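I have come to think that small towns should stop closing their branch libraries to save money on the main one. Kudura, where I live, is about to vote on doing just that, and most of what I hear in favor of it sounds reasonable until you look at who uses the branch and when.

The plan is simple enough. The Tan Street branch would close in April, and its books would move to the central building on Jomen Avenue. The town would save on heat, rent and one full-time position. Cardholders registered at Tan Street, 3263 of them, would be told to use Jomen Avenue instead. It has more books, better chairs and a parking lot.
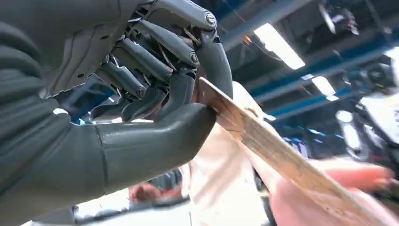

*A thin wooden board in a gray mechanical hand.*

The parking lot is where the argument starts to go wrong. A lot of people who walk to Tan Street don't drive. Some are too young, some are too old, and some share one car with a spouse who has it until six. The bus from the east side to Jomen Avenue needs a transfer at Zinden Square, and after 5 in the afternoon it comes once an hour. A trip that takes ten minutes on foot turns into most of an evening. People don't make that trip to return a mystery novel. They stop going.

Supporters of the plan point to the checkout figures, and I don't dispute them. Tan Street lends fewer books than it did ten years ago. But checkouts are a poor way to measure a building where people fill out job applications, print a lease, wait for a ride or read the paper without having to buy a coffee. I have sat there on winter mornings when every table was taken and the front desk didn't scan a single book. On paper that was a slow day.

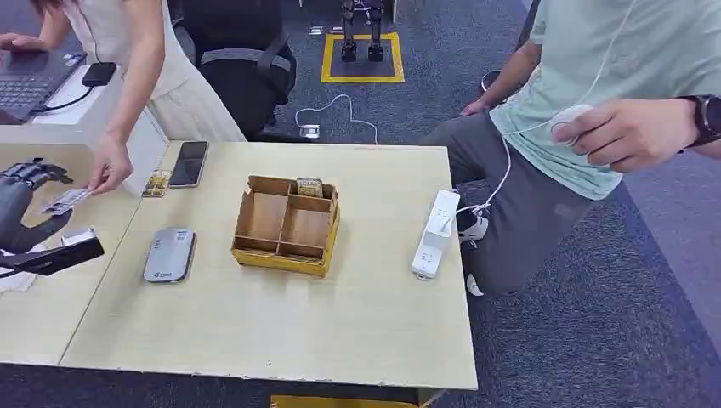

There is also the matter of asking for help. At a big desk with a line behind you, it is hard to say that you don't understand a form. At a small one, people say it. The staff at Tan Street know which patrons need the large-print shelf and which ones want to be left alone. That knowledge doesn't get boxed up and moved with the books.

I do take the money seriously. The town has a roof to fix at the high school and a water main that should have been replaced years ago. If the branch has to cost less, there are ways to do it. It could open at noon, when most of its regulars start to show up. It could cut the magazine subscriptions, which few people would miss. It could rent its back room for meetings at a fair price - the room holds 200 folding chairs and is dark most nights. None of this would cover the whole gap, but it would cover a good part of it and leave the doors open.

What bothers me most is that closing a branch is close to permanent. Hours can be added back in a better year. A building that has been leased to someone else can't, and neither can the habit of walking there after school. The last time the town closed something "for now" it was the east side pool, and there are houses on it today.

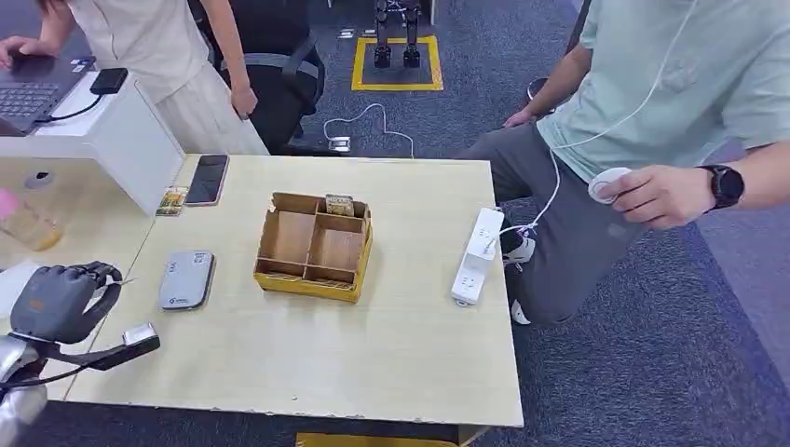
## What I would ask the council to do

Put the vote off until fall and run the shorter hours over the summer. Count the people who come through the door along with the books that go out. Set aside $3000 for a survey that is mailed to every address on the east side, with a return envelope, so that it reaches people who don't go to meetings. If the numbers still look bad after that, I will have less to say. Right now the council is being asked to decide without them.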